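Notes from the feed room

Happy New Year to you all, and thank you for the cards, the biscuits and the very muddy Christmas photographs, which are all up on the board by the kettle. It is 5th January as I write this and the water troughs have been frozen three mornings running, so I thought I would use my bit of the newsletter to talk about hay, soaking and why so many of our older horses drop weight just when we think we have got them through the worst of it.

Most of the calls we had in December were some version of the same one. The horse is eating up, the bucket is licked clean, and yet when the rug comes off there are ribs. Graça Bettencourt rang about her old gelding Guerreiro, who is 22 and has hardly a back tooth left to speak of, bless him. He was having plenty of hay put in front of him, but when she looked properly she found little chewed balls of it all along the stable wall. He was sucking the goodness out and dropping the rest, poor lad.

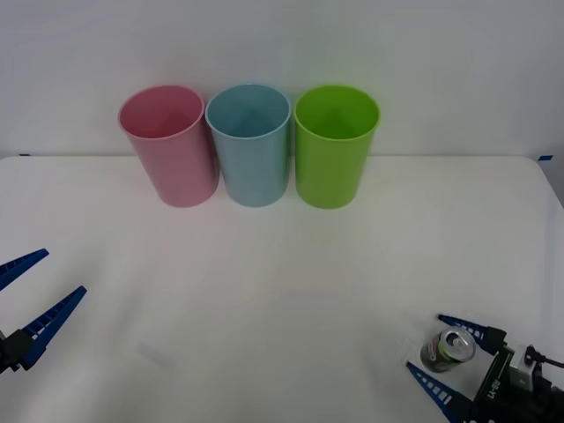
We talked it over for a good while (Graça and I can both talk) and settled on replacing a good part of his hay with soaked grass nuts and unmolassed beet, split into 4 feeds through the day. Her brother Cristóvão does the late one on his way home. If you are trying the same, please do make the change slowly, over a fortnight if you can, and weigh the feed dry. A scoop of nuts and a scoop of chaff are very different things on the scales, and I still meet people who have fed by the scoop for years and get quite a shock! Do have the dentist out as well, even if he was seen in the summer.

A word on soaking in cold weather. Warm water speeds things up nicely, but follow the time on the bag all the same, as some nuts stay hard in the middle long after the outside has gone soft. Keep the tub indoors overnight with a lid on. Leonor Matos wraps hers in an old stable rug, and she tells me it has only frozen once.

As for hay itself, Raymonde Beaudoin has kindly let us have another 400 small bales from her top meadow, a late cut and rather stalky, so it suits the good doers far better than the thin ones. Ring before you come and I will have it by the door for you.

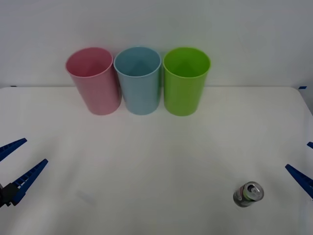
Weigh tape afternoon

Marlene Kleinschmidt is coming back to the yard later this month with her weigh tapes and her endless patience. She can see about 20 horses in an afternoon, so put your name on the sheet soon, and bring a note of what you are feeding, hay included.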